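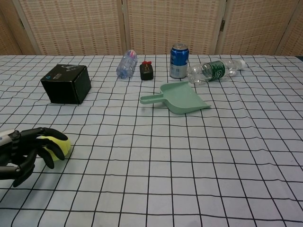 Five-finger hand or two-jaw gripper for mixed household objects?

Asked by Darius Sandu

We have a pair of five-finger hands on trial from Follden and have to say by December whether we keep them or go back to the Penwood two-jaw grippers. The test set is a tennis ball, a box, bottles, a drink can and a dustpan. Over 66 picks the hands did well on the ball and badly on the dustpan. Is it the hand or my settings?

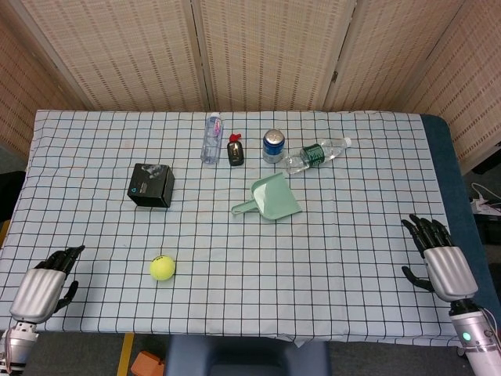
Both hands at the table, test objects laid out.

2 answers

Rhea Navarro
Probably settings. A dustpan lying flat gives the fingers very little to get under. Try coming in at the handle with the thumb lower, and drop the closing speed. I'd also score each object separately – one total for 66 picks hides too much. Run the Penwood on the same layout, 8 tries per object, before you decide. And pull the cloth tight. If a fingertip catches a fold, the object moves and you blame the grip.

Traian Cârstea
Two-jaw every time. Had ours 6 years, still going. Never tried the Follden ones though.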